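The Little White Room, Finally in Pictures

Okay, I promised photos of the sewing room back in November and then the holidays ate everything. Sorry! Quite a few of you wrote to ask if it was ever going to happen, and Angeliki Petridis has been teasing me about it every time we talk on the phone. So I sat down with coffee on Sunday, January 14, 2024 and put this page together.

For anyone new, this is the small back bedroom at our place in Curkness. It used to be mustard yellow with a brown border (why did they do that to a border?) and it took me three coats to get rid of it. I wanted everything pale in there so I could see my thread colors properly. My husband says it's like sewing inside an egg. I happen to like eggs.

The budget was $281 for the whole thing, not counting paint, and I went over by $85. That was mostly the shelf, which I'd do again, and a chair cushion I probably wouldn't. The cushion slides. I've tried the grippy mesh stuff under it and it still slides, so if you have a trick, please leave it in the comments.
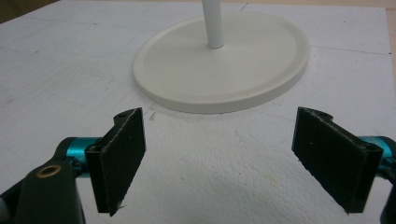 The worktable is my favorite part of the room. I cover it with white paper when I'm tracing patterns, then peel it off and start over when it gets too scribbled on. I used to trace on the kitchen table and had to clear everything away before dinner, right when I was getting somewhere. Now I can leave a half-done sleeve out all night and nobody puts a salad bowl on it!

Lighting took me forever to sort out. The ceiling fixture throws my own shadow over whatever I'm cutting, so I do most of the fussy stuff in the morning when the window side is bright. Navy on black is still hopeless after four o'clock. I've given up and save those projects for weekends.

The shelf came from Kosmas Karagiannis, who was closing up his workshop and let me have it for $129. It's deep enough for my fabric bins with a bit left over in front, where I've been piling patterns I swear I'm going to refold. Still to do: hem the curtain, find a home for the ironing board, and fix the closet door that pops open whenever a truck goes by.

I'll add more pictures once the curtain is up. Angeliki wants a before-and-after of the border, and I do have one somewhere on my old phone, if I can find the charger.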